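Course handout: Introduction to Automation, field visit to the Skenby workshop in Kitstead
November 26, 2022

Welcome back, everybody, and thank you for being such good guests. I promised to write up my notes for those who couldn't fit on the bus, and I'm afraid they have grown a bit in the typing (they always do). Please read them before the lab session, and bring your own sketches if you made any.

## 1. What the visit was for

Back in October we talked about why sorting small parts is so much harder for a machine than moving big boxes. A box keeps its shape. A wire doesn't, and a bundle of wires with a plug on each end will settle in a new way every time it is put down. Our hosts were kind enough to build their demonstration on just this trouble, and I was delighted, as you may have noticed!

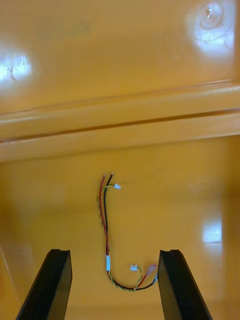
*Fig. 1. A small harness between the open gripper fingers, seen from the wrist camera.*

Think about where you would take hold of a part like that. The bare wire ends are a poor choice, and the little white connectors are tiny. Several of you suggested the white sleeve, and I think that is a sensible answer – it holds the bundle together and gives the fingers something to aim at. Write down one other grasp point and say what might go wrong with it.

## 2. The layout of the cell

The table is simple enough that you could copy it at home with kitchen trays. Parts are presented in the middle, bins stand at the sides, and each arm has a side of its own to look after. Do remember our rule from Chapter 9 that a shared space needs an agreed order of entry, or sooner or later two arms will want the same spot.
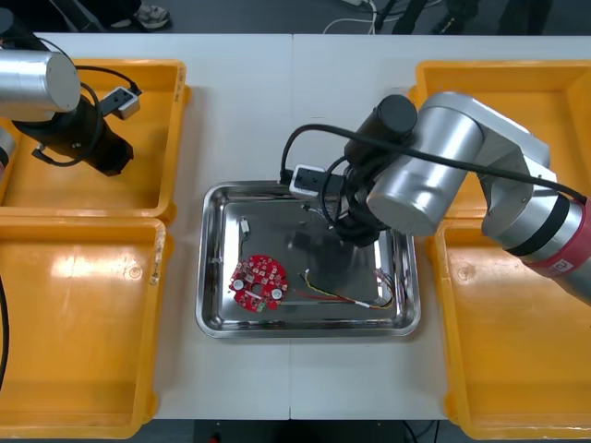
*Fig. 2. Two arms, four yellow bins and the steel tray with a round red board.*

Steel is a hard background for a camera. It throws back the lights and it throws back the arm too, so the software may see an edge where there is only a reflection. If you took the Mansour worksheet on lighting, this would be a lovely moment to get it out again, especially question 11, which most of you skipped.

## 3. Mixed parts in one tray

With one kind of part, you can tune everything to suit it. With several, the cell has to decide what it is looking at before it decides how to reach, and a flat board and a twisted cable want very different handling.

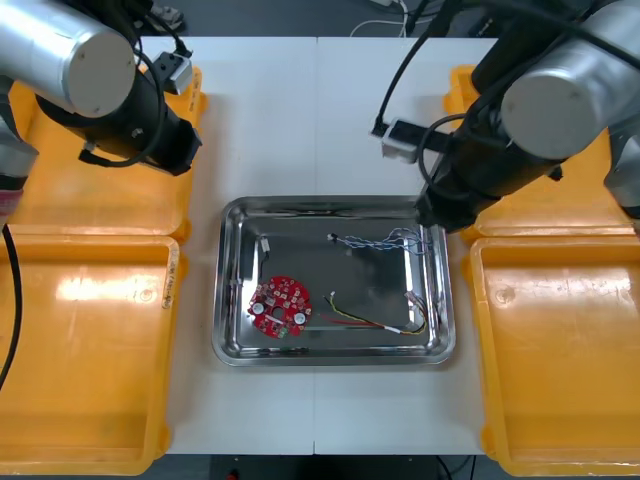

I would like you to plan the order of picking for a mixed tray of your own. Would you clear the cables first, so that none of them can drag across a board, or lift the board first and give yourself more room? I have gone back and forth on this for years, and I will be happy with either answer so long as you argue for it.

## 4. Holding on

We spent the last part of the visit on grip, and I could have stayed another hour. Look for flat, parallel faces. A metal housing with straight sides suits a two-finger gripper very well, while a spring or a trailing lead is best left alone.

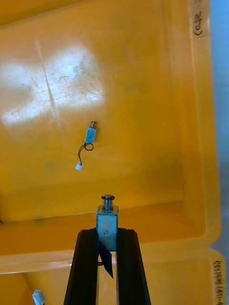 The other half of the matter is letting go. A part held upright may tip when it is released, and a lead can catch on the rim of a bin on its way in. Leave clearance for the whole part, wires and all, when you write your place positions.

## For the lab

- Read pages 222 to 240 in the Civberg reader.
- Sketch a gripper finger for one small part, with a side view.
- Bring your picking order from section 3, on paper please.

My office door is open most afternoons if any of this is muddled.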